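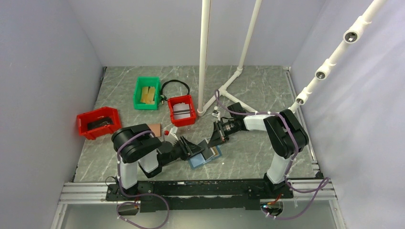
August 9, 2019

Fan archive import, tag cleanup on the Kaplan dump (animated series section only).

Picked up where the last entry left off. The Kaplan export is unpacked on Oro and the wallpaper folders are readable. Thumbnails are a separate archive and I have not touched them.

Main problem today was tag duplication. The old club software let users type tags freely, so the same character turns up under the hero name, the civilian name, the hero name with a hyphen, and at least one misspelling that caught on. Team tags are worse. People tagged a picture with the whole team when only one member is in it, so a search on the team returns mostly solo portraits.

Ran the Likwood matcher over a batch of 400 records from the wallpaper section. Settings: edit distance 2, case folded, punctuation stripped. It merged the obvious variants. It also merged two different characters whose names differ by one letter, one from the first series and one from the reboot. Backed that out by hand and put both names on the exceptions list. Short names should not go through the matcher at that distance. Next run: distance 1 for anything under six letters.

Second batch, 200 records, same section, comments included. Comments carry series information the tags lack. A typical thread is an argument over which version of a costume is better, and the posters name the series in passing. Pulled the abbreviations and compared them with the series table. Most resolve. The ones that don't are abbreviations for a specific season, which our table has no column for. Leaving those as plain text for now. I don't want to add a season field halfway through an import.

Encoding. Part of the site chrome was machine translated in the mirrored copies, so an English comment has one or two words in another script dropped in where the translator matched a menu term. First thought was a broken character set. It is valid UTF-8 all the way through. The substitutions are consistent (same English word, same replacement), so a lookup table will reverse them. Table has 20 entries so far. Keep the mirrored text in the raw column and write the restored text to the clean column. Do not overwrite raw.

Dates. Comments say "over a year ago" and nothing else. Upload dates on the pictures are real dates. For now a comment inherits the upload date as its earliest possible date, flagged E. Sorting threads by comment date is not going to work and the display should not pretend to.

Dead links: image hosts in the Fukent pages are mostly gone. Records stay in, status set to missing. Several have a filename that matches something in the Kaplan folders – try matching on filename plus dimensions before giving up on them. Filename alone gives false hits, too many are called wallpaper1.

Polls and quizzes: skipped. The answers are stored in a script we don't have.

To do
- exceptions list into the repo, it is only on Oro
- rerun first batch with the short-name rule, diff against today's output
- decide on crossover pictures, one record with two series or two records (leaning one)
- check whether club names and tags share an ID range, two collisions today looked like that
- thumbnails

Logs are in the usual directory on Oro, matcher output and diff side by side.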